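Tips for recording laundry-folding demos (workshop page, updated 04/10/2024)

I've been collecting folding demonstrations for our arm pair for long enough now that people keep asking me the same things in the hallway, so I'm putting my tips in one place. Most of this is plain housekeeping! If you've ever folded laundry on a table that was too small, you already know half of it.

## Before you start

**Wipe the table and run your palm over it.** Crumbs, grit, a bit of tape, anything that snags a cotton hem will snag it again and again, and you'll blame the grippers. I keep a lint roller in the top drawer (please put it back).

**Use clothes that have been washed a lot.** New T-shirts are stiff and they hold their store creases, so the policy ends up learning those creases. Our whole first batch was new shirts from a multipack, 230 episodes, and the thing fell apart the minute we gave it somebody's old pajama top. Thrift stores are great for this. Buy ugly.

**Mix your colors.** I like strong ones next to dull ones. Red and teal are easy for everybody, and gray is where you find out how good your lighting is, especially on a pale table.

**Leave some junk out.** I went back and forth on this one for ages. A bare table trains fast and then you take the model to a real home, with a real kitchen counter, and it has never met a shoe. So I set a few things along the back by the wall, out of the way of the work but well in view, and I change them around between sessions. A grill pan, a sneaker, a boxing glove, whatever's on the shelf. Don't use anything with cord you might drag off the table with an elbow.

## Getting hold of the cloth

Go for a corner or an edge, and pinch less than you think you need. Big grabs feel safe when you're teleoperating, but you get a wad, and then you spend the next 70 seconds undoing your own wad. Park the arm you aren't using with its fingers open. I used to let mine drift around while I was thinking, and guess what the policy learned to do? It drifted around like it was thinking.

Small pieces are worth doing on their own, too. They look like filler next to a shirt, but they teach the close-up pinch better than anything else I've tried.
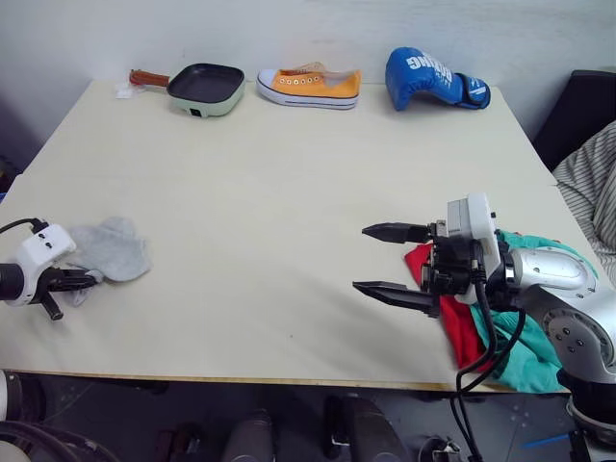
Damián Riquelme wrote in to disagree with me on the small stuff: I'd hold those back until the shirts are solid. We put the little pieces in early at Zovthorpe and the arms started treating every sleeve like it was a separate item. Took us until November to get it out of the mix.

Fair enough, and I've had a milder version of the same trouble. What fixed it for me was labeling each episode by garment type from day one, so I could turn the small pieces up or down later without recording anything again. If you don't want to bother with labels, then yes, do it Damián's way and start with shirts.

## Folding

- Pick one fold and stick with it for a whole session. I do sides in, then bottom up. Signe does it the other way and her data is lovely, but please don't alternate!
- Move both arms together when you lift. If one side leads, you get a diagonal crease that never comes out.
- Slow down right before you let go. Half my bad episodes are good folds with a yanked release.
- Flatten with a closed gripper, lightly, going away from the fold.
- Keep the next garment off to one side. Reaching past a finished fold is how you wreck a finished fold.

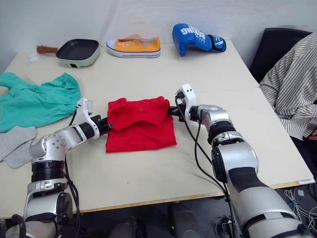 *Red shirt folded to a rough rectangle, both grippers on the edges. The top still has some bunching in it.*

## What to keep and what to toss

Keep the wobbly ones where you recover. I can't say this loudly enough. I threw out everything that looked clumsy for the first few weeks, and all I had left was perfect folding, so the model had no idea what to do once a sleeve flopped over. Now I keep any episode that ends in a decent fold, even if the middle is embarrassing, and I tag it "recovery" so I can find it again.

Toss the ones where you stopped to scratch your nose. Long pauses are poison. I trim anything over a couple of seconds at the start and end, too.

For a sense of scale, we're at 2223 episodes as I write this, and I'd say the shirts got usable somewhere around 2000. Pants are still a mess. If anyone has a trick for elastic waistbands, I'd love to hear it, since mine roll up on themselves every single time.

## Odds and ends

Check your cables before every session and again after lunch. Rewash the clothes every so often, as they pick up grime from the finger pads and get slick. And write down which garments you used, in actual words, in the Skirkgate notebook by the door. "Same as last time" has cost me two afternoons already.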